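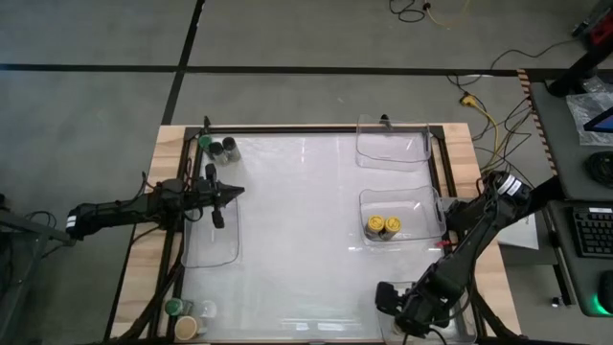

Sortierst du nach Farbe oder nach Inhalt, wollte eine Leserin unter dem letzten Beitrag wissen, und wenn nach Farbe, ob das nicht völlig verrückt sei, weil man dann ja den Kreuzkümmel neben dem Zimt stehen hat.

Ja, hat man. Und nein, verrückt finde ich das nicht - oder höchstens ein bisschen! Ich habe seit Samstag wieder so eine Phase, in der jedes Glas im Haushalt einmal in die Hand genommen, umgedreht und irgendwo anders hingestellt wird. Angefangen hat es mit den gelben Deckeln. Zwei Gläser, beide gelb, beide obendrauf dunkel bedruckt, und die stehen jetzt nebeneinander in einer durchsichtigen Box und sehen so zufrieden aus, dass ich am liebsten alles andere auch sofort einboxen würde (geht nur nicht so schnell, wie ich gern hätte).

Also zur Methode, falls man das so nennen darf. Alles kommt erst mal auf den Tisch. Wirklich alles, auch das Glas mit den drei Wacholderbeeren, das man seit dem Umzug mitschleppt. Dann stelle ich die durchsichtigen Boxen dazu und lasse die Gläser am Rand stehen, in kleinen Grüppchen, bis ich weiß, wer wohin darf. Grüne Deckel gibt es bei mir mehrere, dazu dunkle, und dann noch diesen blassen, hellbraunen, der zu gar nichts passt. Für den habe ich bis heute keine Lösung. Zu Gelb? Zu Grün? Eine eigene Box für ein einziges Glas kommt mir dann doch übertrieben vor.

Die Boxen selbst sind ein Thema für sich. Ich hatte früher welche aus der Serie Isel, die waren schön, aber so hoch, dass man von oben nur noch Schatten gesehen hat. Man musste jedes Glas rausziehen, um zu wissen, was es ist, und spätestens beim Kochen mit nassen Händen wird das lästig. Jetzt nehme ich klare, und man kommt von oben gut an die Gläser ran. Bei Starkley gab es die im Juni günstiger, und ich habe natürlich zu viele mitgenommen. Eine leere steht immer irgendwo herum. Ich brauche die aber! In die leere Box kommt nämlich alles, bei dem ich noch überlegen muss, und das ist beim Vorratssortieren ungefähr die Hälfte.

Was die Sache mit dem Kreuzkümmel angeht: Ich habe es eine Weile streng nach Inhalt versucht. Backen, Kochen, Frühstück, Sonstiges. Klingt vernünftig, und dann steht man mit dem Zimt da. Der ist Backen und Frühstück und bei mir im Winter auch Kochen, wegen dem Linseneintopf. Oder Sesam. Oder Honig, der wandert ohnehin, egal wo ich ihn hinstelle. Nach zwei Wochen war „Sonstiges“ die vollste Box von allen und in „Frühstück“ stand ein einsames Glas Haferkleie. Mit den Farben weiß ich dagegen sofort: Gelb, da hinten rechts, fertig. Mein Kopf merkt sich Deckel besser als Kategorien, bei anderen mag das umgekehrt sein.

Ein paar Sachen haben sich trotzdem bewährt, auch wenn man nicht nach Farbe geht:

- Deckel und Glas zusammenlassen. Ich habe mal alle Deckel getrennt gespült und danach fast 8 Minuten lang herumprobiert, welcher auf welches passt.
- Höchstens 4 Gläser pro Box, sonst klappert es und man hebt sie nicht mehr gern mit einer Hand.
- Klebeetiketten seitlich UND oben. Seitlich sieht hübsch aus, oben hilft.
- Gläser ohne Aufdruck sofort beschriften. Puderzucker und Speisestärke, mehr sage ich dazu nicht.

Für die Etiketten habe ich übrigens den Stift von Flullulier genommen, von dem ich hier schon mal geschwärmt habe. Auf Glas hält er wunderbar, auf glatten Deckeln leider nur mittelprächtig, da verwischt er, wenn man gleich drüberfährt. Also kurz liegen lassen und in der Zwischenzeit einen Kaffee trinken - bei mir ist es gerade der von Chávez, und die leeren Gläser davon gehen selbstverständlich in die Sammlung ein. So wird man nie fertig, ich weiß.

Ach ja, und die Frage nach dem Ausspülen kam auch noch. Ich weiche die Gläser in warmem Wasser mit einem Schuss Spülmittel ein, danach lösen sich die meisten Etiketten fast von selbst. Den Kleberest reibe ich mit etwas Öl ab und spüle noch mal heiß nach. Bei Deckeln, die nach Gurke riechen, hilft leider wenig. Die stelle ich offen aufs Fensterbrett und hoffe. Zwei davon liegen da jetzt schon ziemlich lange, und wenn ich das Fenster aufmache, riecht es immer noch ein bisschen nach Dill.

Nächstes Mal kommen die Teedosen dran. Wer eine Idee für den blassen Deckel hat, bitte unten reinschreiben!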